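Pegboard and hook check, Balinville workroom
Checked by: Elin Meredith, February

1. Panel stands upright on the table. OK.
2. Hooks off the board lie flat on the table, away from the edge. OK. 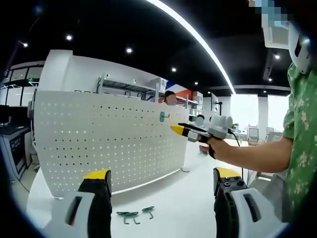 3. Hooks seat fully in the holes. Push down on each one after fitting. Comment: Dougal Kerr to repeat after lunch.
4. No cracked or bent hooks put back into use. Spares are in bin 16.
5. Load per hook stays under 500 grams. Comment: label still missing, Jeanie Lamont to print. 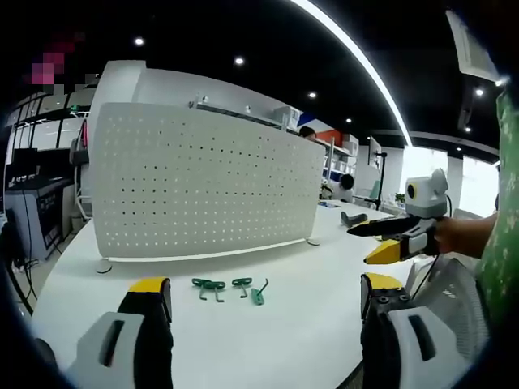
Can a damaged hook be glued?
Throw it out and take a spare from the bin.

6. Walkway behind the table clear. Recheck at 4 p.m.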